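Home About News Visit Contact

Trandport opens its Skerkwood workshop for a day of two-armed robot demonstrations

Skerkwood, Thu 14 February

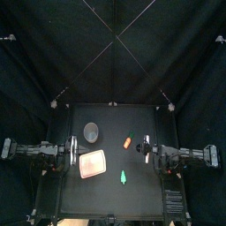 Trandport will open its Skerkwood workshop to the public next month, with 8 demonstrations of its two-armed tabletop work running through the day. Entry is free, but places must be booked.

Each session lasts long enough to see a full task set up, run and reset. The tasks use small household and toy items, among them a tray, a toy carrot and a bowl or cup, and the two arms work from opposite sides of the same table. Staff will explain how a task is planned and what they do when a grip fails. There will be time for questions, and visitors aged 12 and over may try the hand controls under supervision.

The workshop moved to its present building in December. It has 400 square metres of floor, most of it given over to test tables and the rest to repairs and storage. A first visit day for local schools brought in 136 pupils, and the company said the number of requests that followed led it to plan a day for everyone else.

"People ask us how fast it goes. We would like them to see how much of the job is setting things out and starting again," a Trandport spokesperson said.

The day is supported by Skerkard, which is paying for a bus from the town centre. Trandport has also set aside £2,000 towards travel for school and youth groups coming from further away.

Booking is through the Visit page. Sessions are standing only, with chairs on request. The ground floor is step-free and parking is limited.

Press places are available for the first session.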